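## Sharing a workroom with the arm

I've had a robot arm at my elbow at Harside since March, and the job has changed more than I expected! Less lifting, way more watching. Rhona Tennant taught me most of this (she's got the patience for it).

- Wipe the finger at the start of every shift. A dry grey cloth, no spray.
- Tape your floor marks in white and redo them every 60 days.
- Agree who's calling "moving" before anyone steps in.

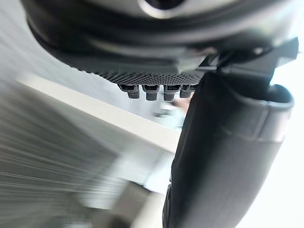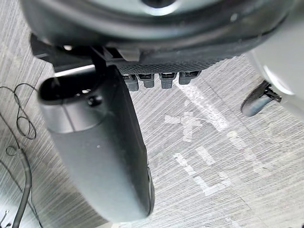

*The gripper finger up close, both times. White floor tape in the second one.*

- Keep cables off your walking line, and wear closed shoes.
- Take your 20 minutes away from the arm. My shoulders love it, my eyes get tired!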